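The Vurnolton Bequest

The Office of Weights and Bells of the Town of Pacheco was established in 1748 and has operated without interruption, apart from one winter in which the stove was out of order. Its duties are set forth in the Charter. It inspects the scales in the market, it rings the bell at the hours prescribed, and it answers all letters in the order in which they are received.

Letter 3384 was received on a Monday and was opened by the Deputy Registrar, Tomás Barreto. It was written on gray paper and consisted of a single paragraph. The executors of the late Miss Adela Vurnolton wished to inform the Office that she had left it, in her will, one hour.

The Deputy Registrar read the letter again. He then consulted the Schedule of Acceptable Gifts, which provides for land, coin, livestock, grain and objects of brass. Time was not listed. It was not prohibited either, and under Article 5 of the Charter anything not prohibited must be entered in the ledger and given a shelf.

He replied that the Office was grateful and asked when delivery might be expected.

The executors, the firm of Barnetti and Wonell, answered by return post. The hour in question was the one between three and four in the afternoon. Miss Vurnolton had purchased it from the Town as a young woman, during a shortage of funds, and held a receipt. She had never made use of it. It was her wish that it now be returned, in good condition, to the people from whom it came.

The Registrar, Mrs. Wonell, was no relation to the firm and was obliged to say so in writing. She ordered a search of the records. It occupied the Deputy Registrar for most of November. He found the sale in a volume of drainage accounts, between a payment for gravel and a complaint about geese. The price had been modest. The signature of the Registrar of that day was clear, and the seal was whole.

He also found that since the date of the sale the bell had not been rung at three o'clock. No instruction had been given to stop. The bell book showed two o'clock, and then it showed four, and the ringers had initialed each page without remark. The Deputy Registrar had himself initialed many of them. He had served in the Office all his working life and could not recall what he had ever done between two and four except get from one to the other.

He put this to Mrs. Wonell. She looked for a while at the wall clock, which stood at ten minutes past eleven, and said that the matter should be treated as confidential until the paperwork was complete.

It did not remain so. The baker on Mill Street asked whether it was true that the Town was to have a longer afternoon, and whether bread would be taxed in it. A schoolmaster wrote to object on behalf of his pupils. A widow on the hill asked only if a person might sit in the hour quietly, without being spoken to, and whether an application was needed. Each letter was given a number. Each was answered in the order received, and the widow's answer was the only one the Deputy Registrar copied out by hand.

The Office resolved that the hour would be restored on a Sunday, when the market was closed and the risk to commerce was low. The notice was posted on the door, in the form required:

Sun 30 April. The Bell will be rung at Three. Residents are advised to make their own arrangements.
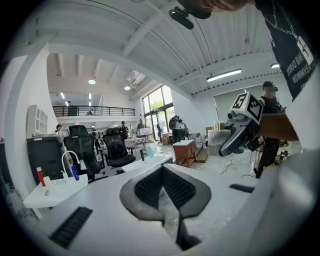
By noon on the appointed day there were people on the steps of the Office and along the churchyard wall. Several had brought chairs. The junior partner from Barnetti and Wonell arrived with a leather case, which he declined to open, and took a receipt for it. The Deputy Registrar signed in the three places shown to him. He then carried the case up the tower stairs himself, resting at each landing, although it weighed very little.

At two o'clock the bell was rung in the usual manner. The ringer entered it in the book and passed the pen to the Deputy Registrar, who ruled a line beneath the entry and wrote the word "three" on it so that the space would be ready. After that there was no further business. He sat down on the bench by the louvers with the case on his knees.

He could see the river from there, and the road to the quarry, and the roof of the house where his mother had kept bees. Below him the talk in the square had dropped off. A dog crossed from one side to the other. The widow had come down from the hill and was seated by the pump in a green coat, with an empty chair on either side of her.

When it was time he opened the case. It was lined with felt, and there was nothing in it that could be entered under any heading in the Schedule. He rang the bell three times.

The record of the hour that followed is brief. Rule 4 of the bell book requires the officer on duty to note the weather, the condition of the rope and any irregularity. The Deputy Registrar noted that the weather was fair and that the rope was sound. Under irregularities he began a sentence about the light on the river, struck it out, initialed the correction, and wrote that he had remained at his post.

The bell was rung again at the close of the hour. The chairs were folded and taken home. Mrs. Wonell locked the ledger in the cabinet and asked the Deputy Registrar what shelf he had assigned to the bequest, and he told her it was the low one by the window, where the sun came in.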